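3.2 What people keep by hand, and why it matters

The most striking thing in our interviews was how much care people put into objects they had no plan to use again. We went in expecting to hear about tools, and we did hear about them, at length and with great pleasure. What we had not expected was the time people spent on leftovers: half a ball of twine, the lid of a jar that broke years ago, a paint can with a dry skin across the top. One retired schoolteacher in Berisha talked for most of an hour about a drawer of keys that opened nothing in her house. She knew where nearly every one of them came from!

Our full set of coded passages runs to 3626 entries, drawn from home visits in Ivden and Berisha and from the written diaries that households kept for us between visits. Each passage was tagged by two readers working apart (Jaruwan Intarasuk and Lok-yiu Chung), and a third reader, Benedek Lakatos, settled the cases where they disagreed. We used six tags for the reason a person gave for keeping something: repair, memory, thrift, gift, habit, and "don't know." The last of these turned out to be a wonderful tag. We added it late, after the January pilot, and it quickly became the one we argued about most.

Repair and thrift are easy to tell apart on paper and very hard to tell apart in a kitchen. A man who saves the cord from a dead lamp will say in one breath that it might fix another lamp and that cord costs money. We coded such passages under both tags and kept the overlap visible in our counts, following the approach Yaowalak Somboon used in her earlier study of sewing boxes in Urkitz. Her advice to us was to leave the mess in, and we are very glad we took it.

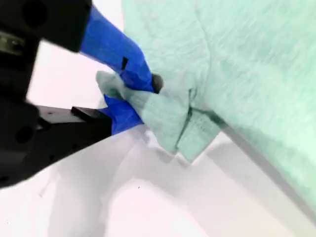 Figure 3. Blue tape on the two fingers of a black gripper.

Habit needs a longer word of explanation. People rarely offered it as a reason on their own. It came up when they described the way a thing was put away – folded in the same manner each time, or hung on a nail that had been in the wall before they moved in. Several diary writers noticed this about themselves partway through the study and seemed delighted by it. One wrote that she had been rolling rubber bands onto the same doorknob for so long that she had stopped seeing the doorknob at all. Passages like hers are short, often a single line, and they would be lost in any method that rewards long answers.

The households differed a great deal in how they talked about giving things away. In Ivden, where eight homes took part, most people described a steady flow of jars, cloth, and garden pots moving between neighbors, and they tended to speak of storage as a stop along the way. In Berisha the talk was more about attics and what might be found in them later by a son or a niece. Kanokwan Khamphan, who carried out the Berisha visits, points out that the houses there are larger and the winters longer, and both could feed into this. We return to the question of space in section 4, along with the floor plans.

Memory, finally, was the tag our two readers agreed on most often. People change their pace when they reach an object that matters to them, and the transcripts show it plainly – shorter sentences, more names, long gaps that the recorder simply ran through. We marked these gaps in the transcripts and left them in the quoted passages below.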